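Zatley to Omorville flights: your questions

Fares, bags and connections on the route via Mutbridge.
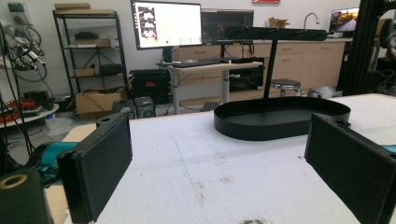
A reader asked whether the 213 fare includes a checked bag, having paid for one separately in September. It doesn't. The lowest fare covers a cabin bag of up to 10 kg and nothing else. A checked bag costs 29 each way if you add it when booking, and more at the airport.

Is there a direct flight?
No. All flights on Bensaid Air stop at Mutbridge. You stay on the same ticket and your bags go through to Omorville.

Do I need to change terminals at Mutbridge?
Only if your second flight leaves from the north building. Check your boarding pass. The shuttle bus is free and takes roughly 10 minutes.

Can I change my dates?
Yes, on the standard fare. You pay the difference if the new flight is dearer. The lowest fare can't be changed or refunded.

How many points do I earn?
A standard return earns 2,060 points. The lowest fare earns none.

Can I choose a seat?
Seats are free to choose at check-in, which opens the day before you fly.

Fares checked March 15, 2025.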